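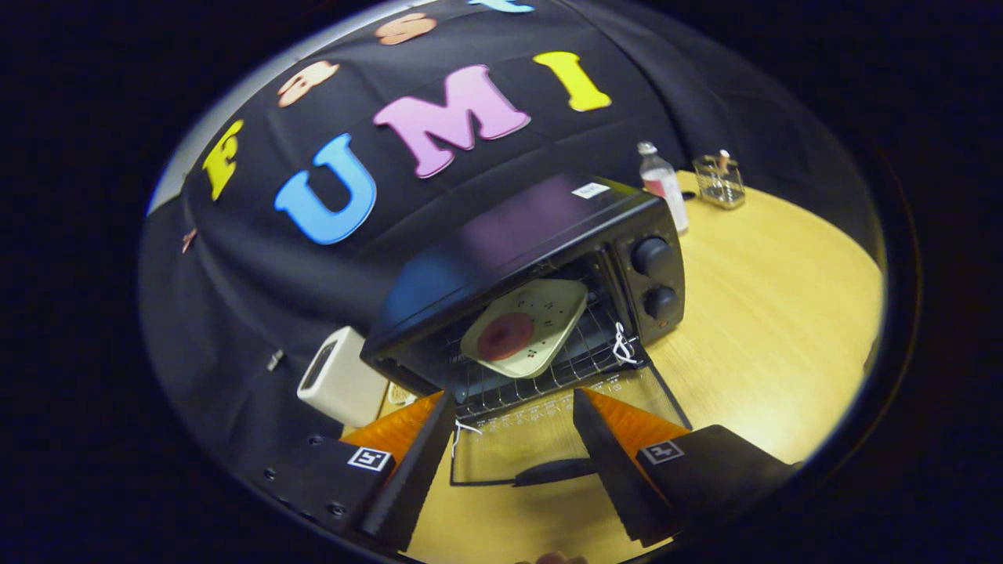 Chapter 7
Learning from Hand-Held Demonstrations

A robot arm can be taught a kitchen task without being present when the task is shown. A person holds a gripper, does the job, and a camera on the gripper records it. The recordings then train a policy that runs on an arm fitted with the same fingers.

This chapter follows one such study, the Pirkside oven trials, run by Sabina Kolář and Fulgencio Montoya. They collected 1243 demonstrations in 80 sessions and tested the policy in 4 kitchens. Success fell sharply in the one kitchen whose counter height had not appeared in training.

Section 7.1 covers how the path of the gripper is recovered from video. The square markers on the finger mounts come up in Section 7.2, which deals with measuring how far the gripper is open. Section 7.3 takes up the delay between camera and arm. Readers who skipped Chapter 5 should review coordinate frames first.

Related chapters
Chapter 5: Coordinate Frames
Chapter 6: Teleoperation
Chapter 8: Testing a Policy

Copyright Skernow Press, December 2022. Back to top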